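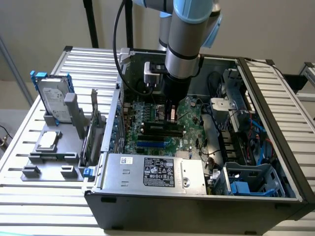 Desktop tower lying open on its side, memory modules in their slots

Lists > Oltside Users > Hardware and upgrades > Thread

Print this message | E-mail this message

Subject: Re: old office towers, more memory or replace?
From: Margarida Arruda

Clementina Figueiredo wrote:
> We have a few towers in the Turkville office which became very slow
> after the last update of Stondent. Opening the client list takes so long
> that people go for coffee. My manager wants to buy new ones, but the
> quote from Macedo is 3370 for the whole group and we don't have this
> money before January. Is it worth adding memory? And does it have to be
> the same brand as what is inside?

Hello Clementina,

I had the same question last year and I can tell you what we did.

First please look how much memory is really used. Open the task manager, start Stondent, open the client list and wait until it is complete. If the memory stays near the top and the disk is working all the time, then more memory will help you. If the memory is half free, don't spend anything on it. In our case the machines had 4000 MB free at the worst moment, so the problem was the old hard disk. We changed the disks and paid 842 in total, with the cables.

About the brand: it doesn't have to be the same, but the type must be correct for the board, and I prefer to buy the modules as a pair. Write down what is printed on the label of the old ones before you order. The manual of the board also says which slots to fill first - we ignored this once and the computer did not start.

When you open the case, shut down, pull the power cord and touch bare metal on the case. The small clips at the end of the slot must be open before you push, and you must push more than you would think.

One more thing. In Stondent there is a setting for how many records it loads at once. Ours was on "all". I put it to 200 and two of my colleagues thought they had received new computers. Maybe try this today, it costs nothing.

Which version do you have in Turkville?

Regards,
Margarida

3 comments | 2 shares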